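Flostgate Collection Programme: Frequently Asked Questions

For operators and site leads. Last revised in August by Rianne Bakker.

What counts as one example?

One example is a single attempt at a single task, from the moment the operator presses the pedal to the moment they release it. It holds the wrist video, the joint positions, the gripper opening and the task sentence. A task with two objects is still one example if the task sentence names both.

How many examples does a task need?

The target is 500 accepted examples per task. Training starts at 215 so that problems in the set show up early, and collection carries on while the first model is being tested. The small-parts group currently stands at 1,796 accepted examples across all its tasks.

Which objects are in the small-parts group?

Batteries, bottle caps, keys, pegs and short lengths of tube. Use only items from the issued kit. If an item is lost or damaged, write to Amber Verschueren for a replacement and pause that task until it arrives. Do not substitute something similar from a drawer.

How should objects be placed at the start?

Vary position and angle every time. Two cylinders should not be set parallel in every example, and the gap between them should change as well. The start layout sheet gives a suggested position for each run, but small departures from it are fine. Start with the gripper open.

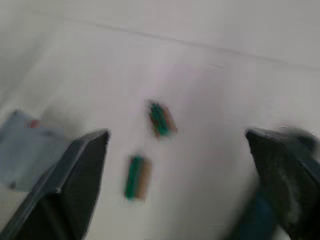 Cylinders roll, and a light touch from one finger can move the second item while the first is being picked up. Keep the example if this happens and the task is still completed. The recovery is useful to the model. Discard it only if an item leaves the work area or has to be moved by hand.

Is motion blur a reason to reject an example?

No. Fast wrist movement produces blurred images in normal use, and the model has to cope with them. Reject an example if the blur lasts from start to finish, which usually means a loose camera mount or a wrong exposure setting. Report either fault before recording again.

Do I need to clean the gripper fingers?

Wipe the pads at the start of each session and after any task involving powder or tape. Scuffs on the finger surface are acceptable. Torn pads are not.

Who decides whether an example is accepted?

The operator marks it first as success, partial or failure. A reviewer then checks the mark against the video. At De Smet the reviewer is Carla Majali; at Belurau it is Maarten Van Loon. Where the two marks differ, the reviewer's mark stands – the operator's is kept in the record for later comparison.

Are failures thrown away?

No. They are stored separately and used to train the success detector. The present failure set has 182 examples, too few for the small-parts group, so please do not delete failed attempts at the station.

How should the task sentence be written?

Use the plain form: verb, object, destination. "Put both batteries in the tray" is correct. Leave out speed, hand movements and anything the robot cannot observe.

When is data uploaded?

Stations upload to the Lernon server at 18:00. Saturday sessions are held locally and sent with the next working day's batch. Leave the station switched on until the upload light goes out.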